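4.2 Workcell under review

The unit reviewed here is the Clurnimness bimanual kit, supplied by Elex and installed at the Belunthorpe site. Each wrist carries a small camera, and a fixed camera covers the whole cell. The gripper fingers are yellow with hollow pockets. Views from all three positions are collected in Figure 9. 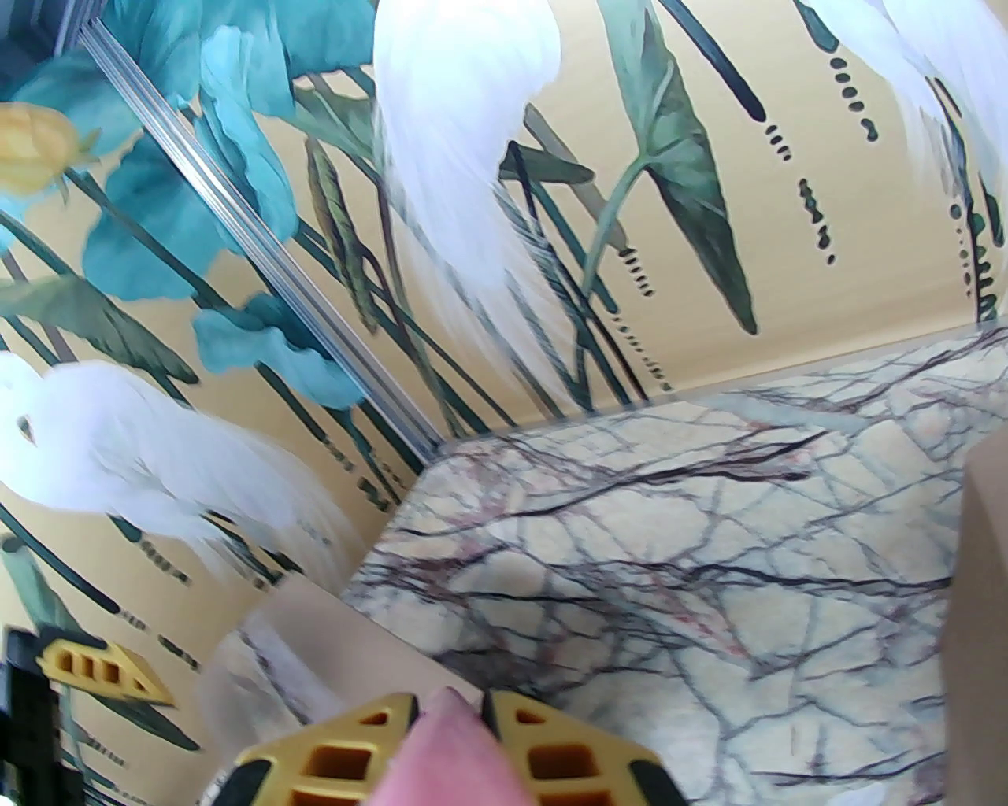
Does the kit need recalibration after a finger change? The supplier's procedure calls for one short calibration run per arm, started from the Castillo control software.

Finger changes were logged separately from task time. We recorded 647 episodes with the default control settings. Episodes in which either arm faulted were kept in the log and marked.
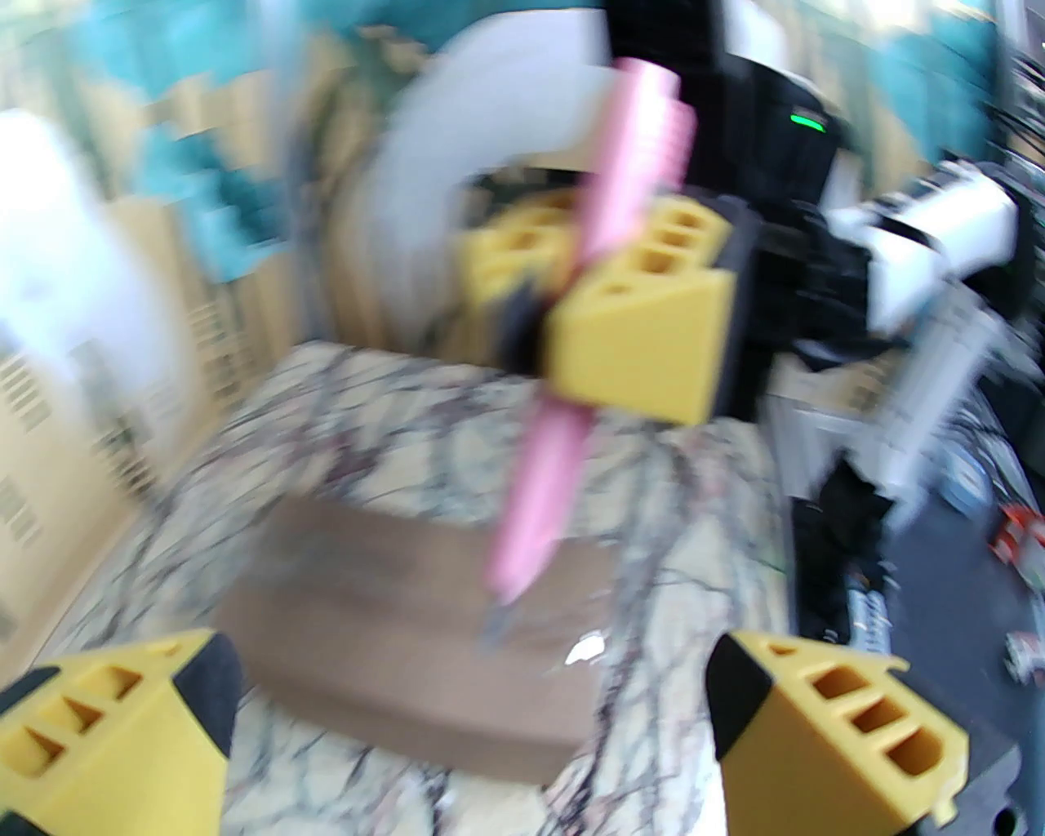
Wrist images were stored at full rate, including those blurred by arm motion. Removing blurred images before training is left to the user; the kit has no filter for this. The full log holds 2237 entries, of which 22 are operator notes.

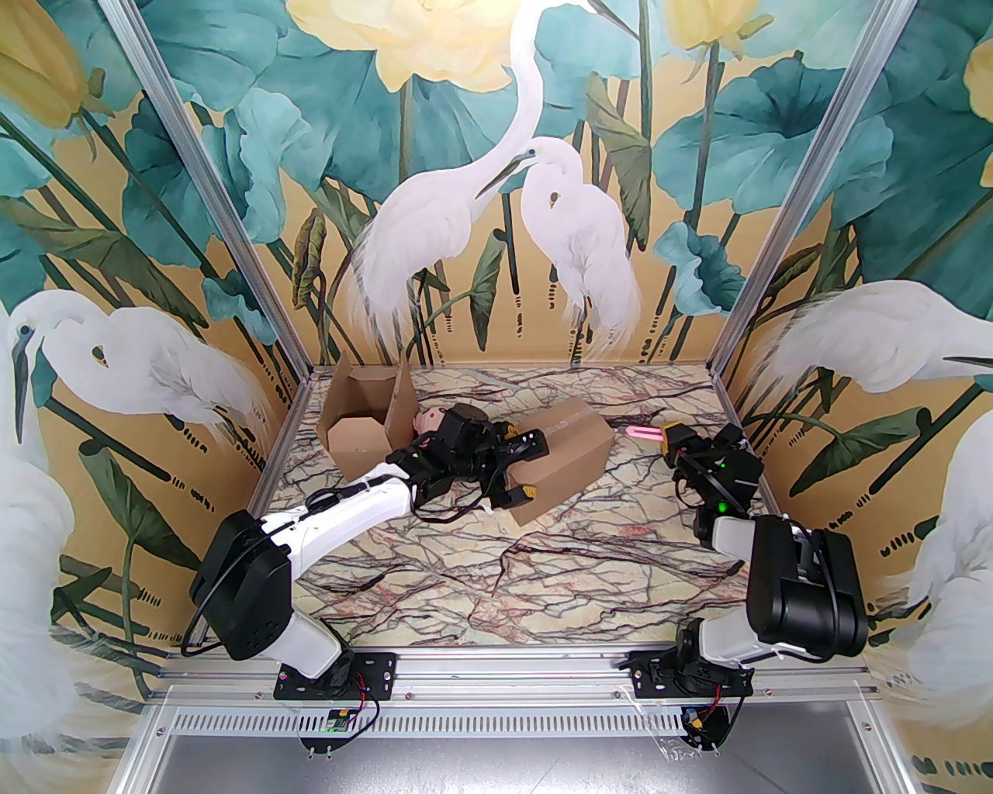 Figure 9. Wrist and fixed camera views of the cell. Both arms are mounted on the front rail.

The fixed view was used for scoring. An episode was scored as complete when both grippers had released their objects and the arms had returned to the start pose. Setup and service costs are treated in Section 5.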